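Print this page
E-mail this page

Our new plates and the little rack they live in

Monday, December 7, 2020

Well, they're finally out of the box! Back in October I asked everybody what we should do about the lunch dishes, and I got 104 answers, most of them longer than my question. Imelda Saludo wanted bowls. Elsa Kauppinen wanted plates and nothing but plates (she eats toast at every hour of the day, so I took that with a grain of salt). Plates won. I ordered three to try before we buy a whole stack, plus a wooden rack to stand them in. Click through at your own pace, there are only a few.

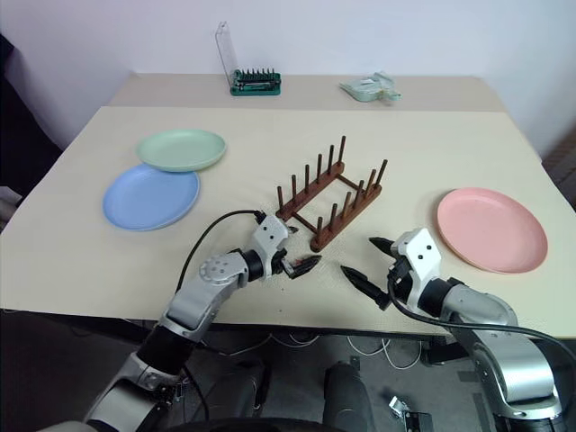 Altedine Workshop Social Club, Kitchen Corner

So, the colors. I went back and forth on these for two evenings and finally picked the pastels: light green, pale blue and a salmony pink. Karine Després says they look like after-dinner mints and I can't unsee it now. They have a nice matte finish and enough of a rim to keep peas where you put them.

The rack is the part I'm really in love with. It has two rows of wooden pegs, six to a side, and you slide a plate down between them. I'd been looking at a wire one from the Gosselin catalog, but I grew up with a wooden rack on the counter and I guess I never got over it. And yes, Maëlys, I see your screwdriver bits back there. The green case lives in the second drawer! 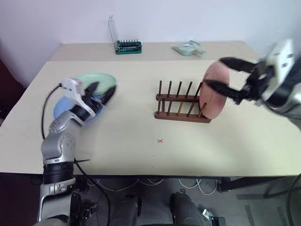
Pink goes in first, green and blue still waiting on the left.

I've had strong opinions in my inbox about which end you should fill first. Elsa Honkanen starts at one end and works across, my mother always started in the middle, and Imelda puts hers wherever her hand happens to land. I'm with Elsa H. on this one. If you begin at the end you can see what room you've got left, and you aren't reaching over one plate to park the next.

Please leave a gap if you're putting in anything deeper than these. I tried my old soup plate from home and it took up two slots and leaned on its neighbor, so it went back home with me the same night. Mugs don't belong in there either. Mugs go upside down on the towel, same as ever. 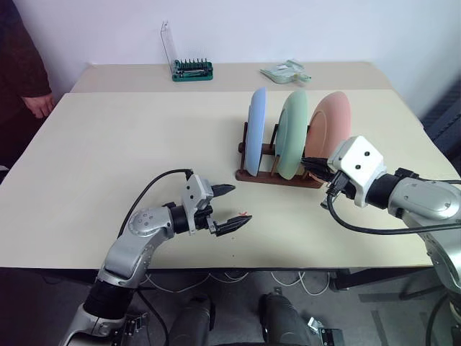
Drying was my big worry with the old pile-them-up method, where the bottom plate came out of the stack with a puddle on it every single time. A rack gets air to both sides, and you can grab the one you want without lifting the others off first. I like how these look in a row too, blue, then green, then pink, with a peg between each one and the next. Karine thinks the pink should be in the middle. Karine is welcome to come in early and move it.

A few bits of housekeeping. The wood wants a wipe now and then, and I'd rather it didn't sit in the sink to soak. No steel wool on the plates, please, use the soft sponge. If everyone still likes them after the holidays I'll order more in the same three colors, and I might add a yellow if Fondach has it back in stock. Maëlys Pruvost is keeping the list for the next order, so tell her if you want bowls after all (Imelda, we already have you down).

Next time I'll do the silverware tray, which is a whole other story. Bring a spoon if you've got one of ours at home!

E-mail this page to a friend
Print this page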